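Section 5: Preparing the shared table task

5.1 Purpose

This section applies to sites taking part in the Lamance study of how a humanoid robot and a person share the handling of light furniture. The method compares two ways of setting the robot's grip timing: from the table's measured movement, and from the partner's hand alone. Results from different sites can be pooled only if the set-up below is followed in full.

5.2 Before powering the arms

1. Clear the floor between the table and the rear wall.
2. Unfold the table and lock every brace. Press down on each corner in turn.
3. Set the table at a diagonal to the rear wall, with its far end towards the robot.
4. Bring the robot to its upright rest posture, both feet flat and both arms hanging at its sides.
5. Check that loose cables at the shoulders can follow the arms through their full travel.
6. Enter the trial block in the Truncombe log. A block consists of 14 trials.

Caution: Do not reach across the table while the arms are being powered. The emergency stop must be held by a second member of staff, who takes no part in the lift.

5.3 Placing the partner

The partner stands at the near corner, facing the robot, and rests one hand on the edge of the tabletop. The same hand is used for the whole block. The robot remains at rest behind the far end until the operator starts the trial.
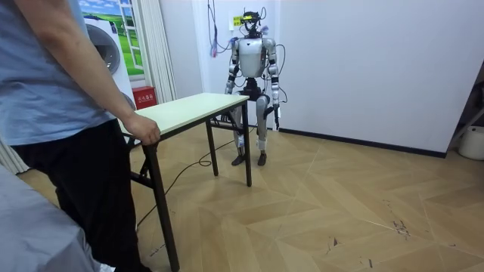

Tukavport wrote, after completing its first block, that the waiting period felt too long and that partners began to lean on the table before the robot had moved. It asked whether the wait could be left to the operator's judgement.

The wait remains fixed. Leaning does affect the force baseline, and the remedy is to repeat the baseline reading - not to shorten the wait. Sites should proceed as follows.

1. Ask the partner to lift the hand clear of the table.
2. Select Baseline and wait for the reading to settle.
3. Ask the partner to replace the hand lightly.
4. Start the trial. Do not speak to the partner until it ends.

Note: A trial in which the partner lets go early is kept in the log and marked R. It must not be deleted.

5.4 Reference result

In the July series, the Nair controller, which uses table movement, completed 94 of 170 lifts without a correction by the partner. The series used one table and one floor type, and the figure should not be read as a target. Sites that obtain a much lower figure should first repeat the baseline check in 5.3, then inspect the table braces, before changing any controller setting.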